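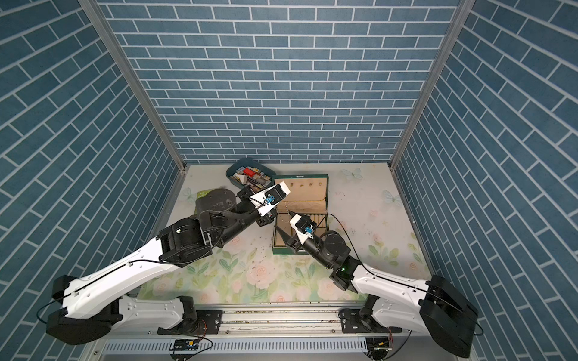
액세서리 정리 타래. 몇 년 동안 서랍 두 칸에 나눠 넣고 살다가 이번에 한 군데로 모으기로 했다. 순서는 단순하다. 전부 꺼내서 통 하나에 붓고, 남길 것만 보석함으로 옮긴다. 통은 집에 있던 짙은 청록색 플라스틱 통을 썼고 보석함은 짙은 초록색이다. 뚜껑 안쪽에 크림색 쿠션이 있어서 작은 금색 귀걸이는 거기에 한 줄로 꽂고, 아래 칸은 베이지색 쿠션으로 된 반지 자리다. 제일 골치 아픈 건 늘 그렇듯 가는 은색 체인 목걸이.

통에 붓는 이유부터. 서랍에서 바로 골라내면 앞쪽에 있는 것만 보게 된다. 나는 작년 12월에 그렇게 했다가 안쪽 절반은 손도 안 대고 끝냈다. 이번에는 서랍을 아예 빼서 뒤집었다. 영수증, 여분 단추, 머리핀, 어디서 떨어졌는지 모를 플라스틱 조각까지 같이 나왔다. 일단 다 통으로.

통에서는 손에 잡히는 순서대로 꺼낸다. 예쁜 것부터 찾기 시작하면 바닥까지 안 간다. 하나 꺼내서 남길지, 줄지, 버릴지, 다른 방으로 보낼지 정하고 다음 것. 고민이 길어지면 옆에 내려놓고 마지막에 다시 본다.

궁금한 사람이 있을 것 같아 적어둔다. 꺼낸 물건은 다 해서 136개였다. 귀걸이는 한 쌍을 하나로 쳤다. 그중 보석함에 들어간 건 32개. 나머지가 다 쓰레기였던 건 아니고, 애초에 액세서리가 아닌 게 절반을 넘었다.

귀걸이. 짝이 맞는지 먼저 본다. 짝 없는 것은 작은 봉투에 따로 모아서 한 달 두기로 했다. 침이 휜 것은 손으로 펴다가 하나 부러뜨렸다. 그냥 수선 맡길 걸 그랬다. 쿠션에 꽂을 때는 뒷마개를 끼운 채로는 안 들어가서, 마개만 작은 통에 모아뒀다.

귀걸이를 꽂는 순서는 색으로 할까 크기로 할까 하다가 크기로 했다. 색으로 하면 금색끼리 몰려서 아침에 뭐가 뭔지 구분이 안 된다. 비슷하게 생긴 것끼리는 한 칸 띄웠다.

반지. 쿠션 사이에 끼우는 방식이라 얇은 반지는 깊이 들어가 버린다. 손톱으로 파내다가 천이 상할 것 같아서 얇은 건 바깥쪽 줄로 뺐다. 알이 큰 것은 옆 반지를 밀어내니 양 끝에 두는 게 낫다.

목걸이. 보석함에 거는 고리가 없으면 체인은 무조건 엉킨다고 보면 된다. 뚜껑과 아래 칸 사이에 체인을 걸친 채로 닫는 것도 좋지 않다. 경첩 쪽으로 밀려 들어가서 씹힌 적이 있다. 닫기 전에 한 번 훑어보는 습관을 들이려고 한다.

체인 보관은 빨대 방법을 써봤다. 빨대에 한쪽 끝을 통과시키고 고리를 잠그는 방식. 잘 되긴 하는데 보석함 높이에 안 맞아서 잘라야 했고, 자른 단면이 거칠어서 결국 그만뒀다. 지금은 작은 지퍼백에 하나씩 넣고 잠금 고리만 밖으로 빼둔다. 보기에 예쁘지는 않다.

이미 엉킨 체인은 바늘 두 개로 푼다. 매듭을 납작한 접시에 놓고 가운데를 조금씩 벌린다. 당기면 더 조여진다. 베이비오일 한 방울 떨어뜨리면 수월하다는데 나는 닦는 게 귀찮아서 안 쓴다. 제일 심한 건 저녁 먹고 나서까지 붙잡고 있었다.

깔개 얘기. 맨 책상에서 하면 작은 게 튀어서 없어진다. 나는 장미하고 나비가 그려진 연한 크림색 바닥 위에서 했는데, 무늬가 있으면 은색 체인은 그럭저럭 보여도 작은 마개는 찾기 어렵다. 다음에는 무늬 없는 수건을 한 장 깔 생각이다.

비용. 칸막이 상자를 Penmont에서 576페이지... 라고 쓸 뻔했는데 그건 같이 산 책이고, 상자는 500원짜리 네 개. 택배비가 더 나왔다. 뚜껑이 헐거워서 뒤집으면 열린다. 서랍에 넣고 움직이지 않을 거면 쓸 만하다.

Bolis에서 나온 은 닦는 천도 써봤다. 검게 변한 고리 부분은 잘 닦이는데 체인 사이사이는 한계가 있다. 도금 제품에는 쓰지 말라고 포장에 적혀 있으니 확인하고 쓸 것. 나는 도금인지 아닌지 모르는 게 몇 개 있어서 그건 그냥 마른 천으로 닦았다.

나눔한 것. 알이 큰 플라스틱 귀걸이와 팔찌 몇 개는 동네 가게 Hoekstra의 기부 상자에 넣었다. 귀걸이는 안 받는 곳이 많으니 미리 물어보는 게 좋다. 여기도 침이 있는 건 안 되고 클립식만 된다고 했다.

통에 남은 것들은 그날 다 못 끝냈다. 단추는 반짇고리로, 머리핀은 욕실로, 나사 같은 건 공구함으로 보냈다. 정체를 모르겠는 것만 남아서 통째로 선반에 올려뒀다. 12월까지 아무도 안 찾으면 버린다.

질문 받은 것 답. 보석함 안에 습기 제거제 넣냐고 했는데 작은 것 하나 넣는다. 김 봉지에 들어 있던 건 쓰지 않는다. 가루가 새는 걸 한 번 본 뒤로 따로 산다.

또 하나. 시계도 같이 넣냐는 질문. 안 넣는다. 무거워서 반지 쿠션이 눌리고, 금속 줄에 다른 게 긁힌다. 시계는 원래 있던 서랍에 천을 깔고 둔다.

2021년 7월 31일에 추가. 일주일 써본 결과 귀걸이 자리는 그대로 유지되고 있다. 반지는 자꾸 세면대 옆에 빼놓게 돼서 작은 접시를 하나 뒀다. 목걸이 지퍼백은 벌써 두 개가 열린 채로 돌아다닌다. 잠금이 더 뻑뻑한 걸로 바꿔볼 예정이고, 바꾸면 여기에 이어서 쓰겠다.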